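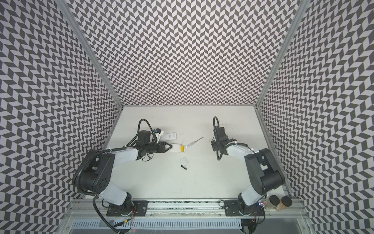 Flindgate fen plots resurveyed after water level change

Results from the second vegetation survey of Flindgate Fen were posted on 16th March by Ravivora, the group that runs the long-term plots there. The survey covers 84 permanent quadrats, each two meters square, laid out along six transects between the river bank and the upland margin.

Cover was recorded for all vascular plants and for bryophytes where they made up more than one percent of a quadrat. The species list now stands at 234, of which 13 were not found in the baseline survey. Most of the additions are low-growing sedges and mosses recorded on the two wettest transects. Nomenclature follows the baseline list, so that the two data sets can be joined without recoding.

Water levels at the site were raised in October by fitting an adjustable board to the outlet ditch. Dipwells beside each transect are read every two weeks. On the lower transects the water table has stayed within four inches of the surface through the winter. The upper transects show little change, and the plots there are still dominated by purple moor grass with scattered willow seedlings.

The report advises against reading the new records as a response to the higher water. The baseline was carried out late in the season, when several of the smaller sedges are hard to separate without fruit, and part of the difference is likely to be observer effort. Mean cover of common reed was almost the same in both surveys.

Ordination of the combined data was run with square-root transformed cover values. The first axis tracks water table depth and the second tracks peat pH. Four quadrats next to the Kuzmenko drain plot well away from the rest and were left out of the community averages.

The survey area will be extended by 800 square meters on the north side, where scrub has been cut. New corner markers are to be set before the next round of recording. Plot data and the field protocol can be requested from Ravivora.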